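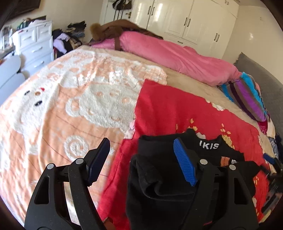 九月,下午两点多开始,记到哪算哪

今天弄 Marnance 宿舍那批床品和衣物的整理流程。主要是床上这一摊:毯子、被子、衣服混放,怎么分、先动哪个。上次的顺序不好用,重来。

先记结论免得忘:先衣服,后毯子,床笠最后。枕头中间随便什么时候挪都行。

衣服
黑色那件(像是卫衣,白字的)团着放最难处理。黑布上看不清褶子,袖口找半天。试了两种:
一、直接拎领口抖开,快,但下面的毯子容易跟着走
二、先按住毯子,再从下摆往外抽。慢一点,床面不乱
以后用二。折法还是老办法,背面朝上,两袖往里收,对折再对折,白字留在外面,回头找衣服方便。
带毛边帽子的棕色外套不折,挂。帽子那圈毛压久了会塌,不要再往被子上摞。带子先理好再上衣架,不然老勾东西。

毯子
红底带小花和卡通图案的那条:薄厚没量,先按中等算。长边对折两次,再三折。图案太碎,拿图案当对齐线不行,看边。
桃色配白色毛绒那条麻烦。上面白熊脸是凸起来的,折线一压到熊脸就鼓包,叠出来歪的。解决办法:折线让开熊脸,宁可叠得不那么方。卷起来也试了,卷完太粗,Tirix 的收纳袋拉链拉不上。换大一号的袋子?待问。
注意毛绒面会掉毛,跟黑衣服分开放!!黑衣服沾了毛要拿滚刷滚半天。这条写进流程单第一行。

被子
粉色那床折好横放床边,这个位置可以保留,不碍事。唯一问题是大家顺手就往上扔衣服。流程单里加一句:被子上不放东西。

枕头、床笠
条纹枕头(蓝紫灰那个)靠床头立着,不用动。灰色软包床头要单独吸一遍尘,缝里的灰拿湿布越擦越脏,用小扁嘴。
米色床笠,毯子全部撤走以后再拉。先拉靠床头两个角,再拉床尾。反过来拉过一次,床尾那边总崩出来,得返工。

时间
整张床按新顺序走了3遍,最慢一遍33分钟,慢在毛绒毯。其余两遍忘了掐表,下次补。
旧流程没有可比的数,Sevier 那边的记录用的是另一种床,别拿来对。

物品登记
总表现在2,413条,毯子类单独拆出去一张子表。当初计划只做1,000条,早超了。名称太乱,“毛毯”“绒毯”“盖毯”三种写法都有,统一成“毯子”,后面括号写颜色和面料。面料看洗标,看不清的就空着,别猜。
衣服同理,“卫衣”“套头衫”合并成“上衣(卫衣)”。拿不准的写“上衣”就行。

袋子和标签
Noonan 的标签纸粘毛绒面粘不住,过一会儿翘边。改用吊牌,穿绳挂在袋子提手上。吊牌字写大点,上次那批写太小了,站着跟本看不清。
压缩袋只给被子用,毛绒毯不压。压过的绒面要很久才回弹,而且有折印。

没弄完的
- 收纳袋大一号的问尺寸
- 滚刷纸快没了,补
- 流程单重打一份,旧的撕掉,别两份都贴墙上
- 厚外套衣架不够,细的那种挂上去肩膀会顶出包
- 桃色毯子到底能不能机洗,看洗标再定,先别洗
- 另外一张床用同样顺序再走一遍,这回从头掐表

四点半补:刚才又叠了一次毛绒毯,熊脸朝外折比朝里好,鼓包少,边也齐。流程单按朝外写。袋子还是塞不进去,先放架子最上层,底下垫块干净布。
黑衣服已经收进另外的抽屉了,抽屉标签还没帖,明天弄。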